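# The Last Crumb on the Table

When I told my mother that I was going to write about robots that clean kitchens, she asked me only one thing: can it wipe a table? I said yes, probably. After two days in Trurnmont I am less sure.

Wollia is a small company on the second floor of an old textile building. It has 15 employees and one product, a kitchen assistant with the name Gerar. The idea is simple to explain. Gerar comes to the table after dinner, takes away the plates, picks up what is left and wipes the surface. In August the company showed it to investors, and everyone clapped when it put a cup into the sink.

Terence Bloxham, who leads the testing, did not want to talk with me about cups. "Cups are solved, more or less," he said. "A cup is big, it has a shape, and it stays where you put it. Ask me about the small things."

The small things are the difficult part of the job. A person who sees a speck on the table presses a wet finger on it and does not think. A machine has first to decide what it is looking at. It can be a crumb, or it can be a mark in the wood, and in wood with a strong grain there are many dark lines to confuse it. 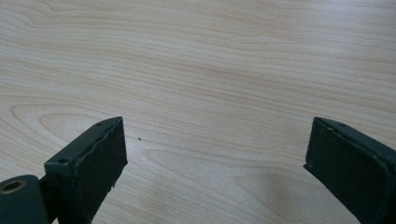

*A dark speck on pale wood, between the rubber pads of the gripper. Crumb or mark? From above it is hard to say.*

Bloxham's team keeps a list of 80 chores, from folding a towel to emptying a dustpan. Gerar can do 5 of them well enough that he would leave it alone in a room. Wiping is on the list three times, because a spill, a sticky ring and dry crumbs each need a different movement. None of the three is among the five.

Also the rubber gives trouble. Soft pads hold a glass nicely, but their edges wear and fray, and then the grip on thin objects changes a little every week. At Nic Aodha, a furniture workshop across the river, they tried an earlier model for sorting screws. The foreman told me he liked it, but one of his people still had to go behind it with a magnet and collect what it dropped.

I asked Bloxham when my mother can have one. He thought for a long time and answered that she should keep her sponge. Then he went back to his test table, where the next trial was with bread.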